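Fixing a Cable Snag on a Two-Arm Marker Capping Cell

If you've ever watched an arm glide halfway through a perfect reach and then stop dead with a torque fault, you know the sinking feeling. We had a run of these on Tamiru, our two-arm tabletop cell, and chasing them down was the most fun I've had at work all winter. Every one of them came back to slack cable. The fix costs next to nothing and you can do it in an afternoon.

What the fault looks like

Ours showed up as a wrist overload on the left arm, almost always on a low reach toward the caps. The log said joint 6. Tsion Chala swapped the motor on joint 6, ran it again on Saturday, and got the same fault by lunch! If a new motor doesn't change anything, stop buying motors and go look at your cables.

Step 1. Make it safe

Hit the e-stop, then switch off power at the supply. Hold the arm up with your free hand before you kill the power if your joints have no brakes. Ravindran got a good bruise on his knuckles from skipping that, and the gripper got a bent finger.

Step 2. Walk the arm through its range by hand

Move one joint at a time, slowly, and keep your eyes on the cable and off the gripper. You're looking for two things: a loop that opens up wide enough to hook on something, and a bend that closes up tight when the arm folds.

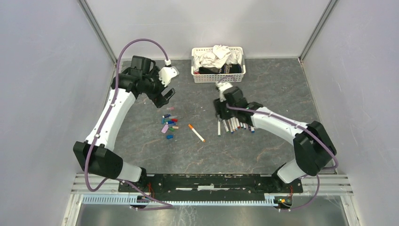

Do the wrist last and take it to both ends of its travel. Ours was fine in the middle and awful in the last 55 degrees, where the loop swung out and could catch the lower joint on the way back. Put a bit of tape on the cable wherever it touches anything.

Step 3. Re-route and tie down

Start at the wrist and work toward the base. Leave enough slack for the wrist to turn fully — a hand's width was plenty for us — and fasten the cable to the link with hook-and-loop straps. Zip ties work too, but pull them snug and no further. Krešimir cinched one so hard he pinched a conductor, and we got to enjoy a whole new fault.

Don't forget the run at the foot of the arm. Anything lying across the front rail needs a clip, well clear of the base.

Step 4. Test slowly

Power up at 2 percent speed with one hand on the e-stop. Run the worst reach you have, then the full capping routine, then bump the speed up in stages. We did 75 cycles before calling it good, and the wrist current was so flat I took a screenshot and sent it to everyone.

Do the other arm while you're at it. Same parts, same slack, and you already have the straps out.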